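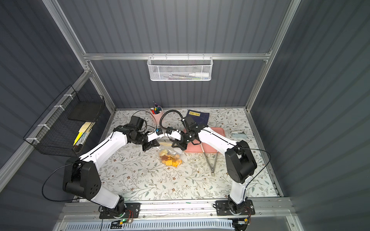
Rozália Győri thinks the crackers should be repacked before anything else on the table gets sorted, and she told me so twice before I had my coat off. Her argument is moisture. A bag left open overnight in October takes up enough water to lose its snap by noon, and tongs are no help once that happens.

I agreed on the order and disagreed on the container. She wants the tin from Gandier. The tin holds 700 ml and the lid has never sealed properly on the hinge side. I prefer a clear bag, because you can see what is left without opening it. We settled on the bag, squares and stars mixed.

Weighed the portion before lunch: 257 g including the bag. Entered it under snacks, which Hema Kartha says is not a category. It is now.

The pens took longer. The pink holder is packed to the point where pulling one out brings its neighbors along. Went through the spare box in the drawer and tested each marker on scrap paper, one short line and one filled square. Dry ones to the bin, weak ones back in the box with the cap taped for a second try tomorrow. Did not get to the holder itself.

Stapler: ordered refills from Trerkilis, 3 boxes, item 819 in their list. The light-blue one has a short magazine and I have bought the wrong strips for it before — full length, which have to be snapped by hand and then jam at the break.

Baskets. Two wire ones on the walls, white at the back and black on the left. The left one is on cable ties. Rozália would like hooks. Ties are fine for sticky notes and a few light things; I would not hang the Rilent binders from them. Left as is.

Hema asked whether the tongs live in the pink tray or beside it. In it, I said, handles toward the front. She wrote that down on a yellow note and then could not find the tape.

4:40 p.m. Veres called about the shelf paper. They have the plain white but not the width. Said I would measure again and call back. Still to do: the drawer, the pen holder, shelf width.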